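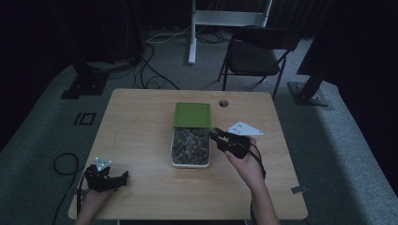
The Sukis hand-held grippers come as a pair, one for each hand, and are meant for recording demonstrations that a robot arm will later learn from. We have used a set in our shop in Dudstead since July, mostly for small kitchen and packing tasks: lids, trays, scoops, bags. Before this we taught everything by remote control with the Habte desktop rig, so most of what follows compares the two. For loose fillings like the dark, crumpled stuff in the white tray, working in front of the green lid, the Sukis pair is the better tool. You feel the material through the jaws and slow down without thinking about it. With the Habte rig I used to crush things or come up with nothing.

Setup took me 90 minutes the first time, most of it spent on calibration. Each gripper has a triangular marker plate on top, and the tracking software needs to see both plates from the start. The manual covers this in one paragraph and skips the part about redoing it if you swap left and right. Now it is a short job each morning.

The jaws are good. They close evenly and the tips are narrow enough to pick at the rim of a shallow container. Thin lids are harder. Sliding one off is fine, but lifting one straight up takes practice, and I would like a grippier pad on the inside of the jaw. Sukis sells a softer pad that I haven't tried.

The cables are my main complaint. Mine like to lie along the inside of the forearm, and after a long session you notice the pull. I clip mine to a sleeve when I'm wearing one. The plates also stick out more than I'd like. When both hands work close together over a small box they can knock, and the take is no good after that.

Ayantu Berhe, who shares the bench with me, has smaller hands and found the grip too wide. She can do some 12 takes before she wants a rest. I usually stop later than that, but I don't think she is wrong about the handle.

As for results, I recorded the same scooping task on both systems. The Habte rig gave me 11 usable takes in a morning and the Sukis pair gave me far more by lunch. The arm still has to reach where your hand reached, so keep your wrist angles modest. I had to throw out most of my first day for that reason.

One of the two grippers developed a loose trigger in the second week. The dealer in Wuston replaced it and charged only for shipping.

Four stars out of five. I would buy them again for tabletop work. If your task needs a lot of force, stay with remote control.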